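Drullomia Hand-Held Gripper Guide
Section 4: Recording Block-and-Bowl Demonstrations

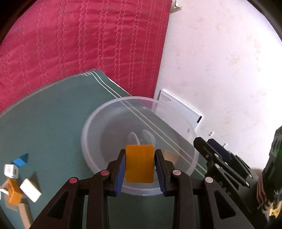

4.1 Before you start

Hi, Zulema Palma again. I wrote the charging and pairing section too, so if you made it through that one, welcome back! This part covers the task we use for the grasp-timing study. You pick up a wooden block with the hand-held gripper, carry it to a clear plastic bowl, let go, and do it again until you have a full set. It's a small job, but the policy learns from every little wobble of your wrist, so I'm going to be fussy in a few places.

You'll want:
- the gripper, charged, with both blue jaw pads on
- the green cutting mat
- the clear round bowl
- the block bag (any mix of shapes is fine, as long as you log it)
- the session sheet, or the Pietrzak logger if you hate paper like I do

4.2 Setting up the mat

1. Put the mat on something that won't slide. I've worked on floors, desks and one very wobbly camping table, and the camping table cost me a whole afternoon of takes.

2. Press the back edge down if it curls. A little lift is okay. If a block can roll under it, swap the mat or weigh the edge down.

3. Set the bowl toward the middle, where you can reach it without stretching. Leave it alone for the rest of the set.

4. Scatter the blocks to one side. Please don't line them up! My first sets had everything in tidy rows, and the trained policy went to pieces as soon as a triangle was lying on its side. Let some lean on each other.

Note: You don't have to clear the whole room. Blankets, boxes, walls, whatever you've got is good background, and we want plenty of variety from one home to the next. Just take away anything with a name or address on it.

4.3 Recording a take

5. Start the recording and hold still until you hear the second beep. The tracker uses that quiet stretch to settle. If you move early the take usually gets thrown out, and you won't find out until you upload.

6. Come down over the block with the fingers open. Try to get one pad on each of the narrow side faces. You can grab a flat block across its broad faces, but then it hides less of the bowl and more of your thumb habits show up in the data (long story, see the Cumutance notes).

7. Squeeze until the pads grip, then stop squeezing. I know it's tempting to clamp down hard. The linkages flex when you do, and the finger-width reading comes out smaller than the block really is.

8. Lift and carry the block over to the bowl at a normal pace. Slow-motion demonstrations make slow-motion robots.

9. Pause for a moment with the block over the bowl. This is the bit the study is about, so give it a proper beat before you open your fingers. With a flat block held upright you'll lose sight of part of the bowl. Don't tilt the gripper to peek. The policy has to cope with that blind spot too.

10. Open the fingers all the way and back straight out. Wait for the beep, then stop.

Caution: Keep your free hand away from the pivot pins while the fingers are closing. The gap in the linkage is just the right size to nip a fingertip, and I have checked this more than once.

Caution: Don't drop blocks from high up. They bounce out, and the bowl will crack sooner or later.

4.4 If a take goes wrong

A dropped block is still useful. Pick it up with the gripper, finish the job, and mark the take R for recovery. What I can't use is a take where your hand comes in to help. Bin those.

If a block lands on top of one that's already in the bowl, carry on. Empty the bowl when it gets crowded, between takes and never during one.

If the finger-width reading drifts, wipe the pads with a barely damp cloth, let them dry, and run the open-close check from Section 3.

4.5 Why I keep going on about the pause

We collected 2902 takes for the first round. Most of them had no pause at all, and the policy we trained on them let go too early, often with the block still over the rim. Then I pulled out the 569 takes with a clear pause and trained on only those. Less data, and it did better! In the bench test at Wakport it got 69 blocks into the bowl before its first miss. The policy trained on everything managed 19.

I wouldn't lean on that too hard. It was one bowl, one bench and one person placing the blocks (me), and the pause takes may simply have come from our more careful people. We're running it again in June with new bowls and new hands, and that's the set you're recording for.

4.6 Uploading

11. Plug in the gripper and wait for the steady light.

12. Choose Send Set, check the take count against your sheet, and confirm.

13. Leave it plugged in until the list is empty. Wiping the card comes next, in Section 5.

Section 4 last changed May 2022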